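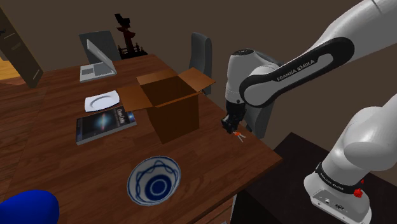 Honia Manipulation Group, internal board, Data Generation

Desk scene, keys task: how much clutter do we keep?

fikt_ops
Posted January 2022
The current config for the keys task has the box, bowl, book and laptop on the desk together with the target. I have 600 episodes generated with the scripted planner and 273 survive the success filter. Before I run the next batch I'd like to settle whether the distractors stay. My view is that they should be cut to two for the first training round and put back later.

prendul
Disagree. If the policy only sees a bare desk first, it learns to find the one orange thing and go there. You then spend the second round undoing that. Keep the lot and randomise the positions properly.

fikt_ops
They are randomised. The box gets a new pose on every reset.

prendul
The box does. Has anyone checked the spread on the keys? In the episodes I opened they were nearly always on the robot's side of the desk.

Songül Eren
I checked. The sampler rejects any pose where the planner finds no grasp, and it rejects far more on the far side. So the draw is uniform and what reaches disk is lopsided. Log the rejected poses and you can see it in one plot.

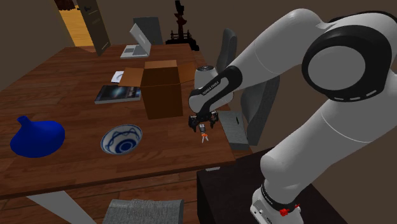
The other thing I'd raise is the grasp itself. Keys on a ring are a poor target for a fixed approach angle. The filter tests height above the desk at the last step and nothing else, so a ring hanging by its very edge passes the same as a firm grip. I would add a hold check of 2 seconds and discard whatever drops.

prendul
Agreed on the hold check. It will cost you episodes though.

fikt_ops
273 is already thin. How many would we lose?

Songül Eren
Roughly 9 per cent on the Fikthorpe set when I tried it in May. Different object, so don't lean on that figure.

değirmenci_k
Side question: are camera poses jittered between episodes or only between batches? The loader for Değirmenci assumes one extrinsic per batch and fails silently if that's wrong.

fikt_ops
Per batch. I can write them per episode if the loader is changed first.

değirmenci_k
Leave it per batch for now. I'll open a ticket.

prendul
Back to the clutter. Could you split it, half with everything and half reduced, same seeds? Then we compare and stop arguing.

fikt_ops
Fine, but the rejection logging goes in first, otherwise both halves carry the same bias. Starting the rerun once the hold check is merged.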